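The Sixty-Second Rule

The book of rules for the Ultus floor was 101 pages long when I got there, and I loved it from page one. I know how that sounds. My mother had rule books for bread and rule books for arguing, so maybe it runs in the blood. But this one had been written by people who had stood next to the machines and been startled by them, and you could tell. Rule 2 said: Before you teach it anything, tell it out loud what you are about to do. The machine can't hear you. Say it anyway.

So I said it anyway, on my first morning, to a big black gripper and a red can of chips lying on a white table.

"I am about to ask you to pick this up," I said.

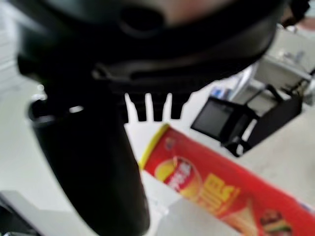 By Flavivia
Fiction contributor

My trainer laughed, but kindly. She had come over from MacAulay, where the book was thin and the floor was loud, and she had strong opinions about both.

"Now who was that for?" she asked.

"The machine?"

"Try again."

I thought about it while I checked the stop button, which was Rule 3. Then I looked up and saw that everyone within earshot had taken a small step back. They'd heard me. They knew what was coming and they had made room for it, without lifting their heads from their own work. It was the most beautiful thing I had ever seen a rule do!

"Oh," I said.

"There you go," she said, and gave me a pen so I could sign for the shift.

After that I couldn't get enough. I read the book at lunch. I read it on the bus, with my thumb holding the place. Rule 13 was the one everybody complained about, the sixty-second rule: when a machine stops for a reason you don't know, you wait 60 seconds before you go near it. You don't reach, you don't lean, you don't tap the thing with a broom handle (there was a footnote about the broom handle). You stand behind the line with your hands where people can see them and you look.

Sixty seconds is a very long time. Try it with a kettle.

The first time it happened to me was in January, late in the afternoon, on the job we all called the shop. A can had to go from one place to another and be stood up straight, the kind of thing a four-year-old does without being asked. Partway through, the arm stopped. Every part of me wanted to walk over and finish the job for it. I even had my foot over the tape.
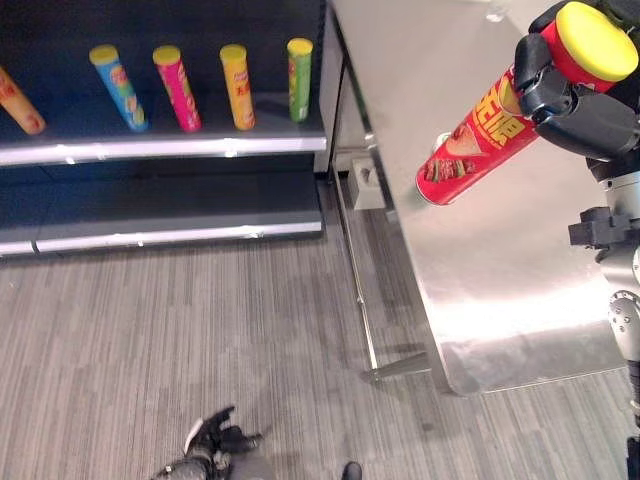
I brought the foot back. I said, loud enough for the room, "Stopped, cause unknown, waiting," and I started to look, because what else can you do with a whole minute?

I looked at the elbow and then at the floor under it. I looked at the grip, and at the lid, and at how far there was still to go. By twenty I was bored. By thirty I wasn't bored at all. I was thinking about the path the arm would take if it woke up right then, and I drew it in the air with my eyes, and it went straight through the spot where I would have been standing.

At forty-one seconds it woke up.

It swung through that spot smoothly and not very fast, the way a door swings when someone has come in with groceries. Then it carried on with the job. I heard my trainer let out her breath behind me. She hadn't said a word the whole time, which was Rule 14.

"Write it down," she said.

I wrote it down. I wrote so much that I ran off the form and onto the back – the elbow, the thirty seconds, the door with the groceries. The form went up to Zandeck, where they kept the master copy, and a few weeks later the new pages came back for us to clip into our binders. I sat on an upturned crate and turned straight to 13.

They had kept the 60. Under it was one new line, in the same plain type as all the rest: Use the time to work out where it would go.

I read it to the whole floor, standing up. Somebody asked me to please finish my shift log. I did that too, and I pressed so hard that the pen went through.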